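Kitchen sim, week whatever we're on

I keep promising the club I'll write these up sooner, and then it's July and I have a page of notes that says things like "mug???" and "ask Fikri re: elbow." So, sorry, this one is a little all over the place!

If you're new here: I'm in the student robotics club at Ascombe, and our summer project is teaching a simulated robot to tidy up a simulated kitchen. We picked simulation mostly for money reasons (we have none) and also so that five people can work on it from five different bedrooms. Our team is called Pinddale, after the street Sekar grew up on, and no, we didn't vote on it. She filled out the form.

The task this month is called "clear the tea tray." You have a teapot and a mug on a tray, and the robot has to get the mug into the sink without knocking over the teapot. I figured that would take us an afternoon. Ha.

Our first version of the policy went for the teapot every single time. Nabila thinks the training episodes were lopsided, and she's probably right, as we'd recorded 80 of them with the teapot as the target and then got bored and went for noodles. So we sat down and drove the arms by hand until we had 100 good mug episodes too. Driving is weirdly tiring! You end up leaning sideways in your chair like that's going to help the robot reach.

Padmavathi took over kitchen layouts, and she has gone all in. We started with a plain gray box for a counter and now we have marble, navy cabinets with curly brass handles, the works. I told her the robot doesn't care about handles. She told me the camera sees them so the robot had better get used to them, which, okay, fair point. I want to live in this one.
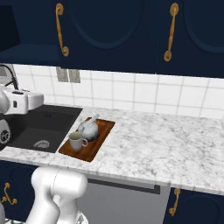
What went wrong with the elbow

So the thing in my notes about Fikri. In this layout the sink is over on the left with the tray just to the right of it, and we kept getting runs where the gripper was doing fine over the counter and then the whole episode ended in a collision. We stared at the gripper for ages. It was the elbow! It was clipping the counter from underneath on the way up. Fikri found it by turning on the contact markers, which I didn't know we could do, and which I will now be leaving on forever.

His fix was to start the arm a bit farther back and add a penalty for touching anything that isn't the mug. The second half made the robot super timid for a while (it would get close to the mug and just sort of think about it), so we turned the penalty way down and that seems like a decent middle ground.

Next up

We're doing a big batch of 500 test runs overnight, with the tray turned to a different angle each time. Marlina is our advisor and she wants a proper table of failures out of it, sorted by what hit what, so if anyone likes spreadsheets please come talk to me. We also need 2 more layouts before the demo, and I'd love one with a really ugly kitchen, just for balance. Orange tile. Let's go.

Meeting's at 4 as usual, bring a charger, the outlet by the window is still dead.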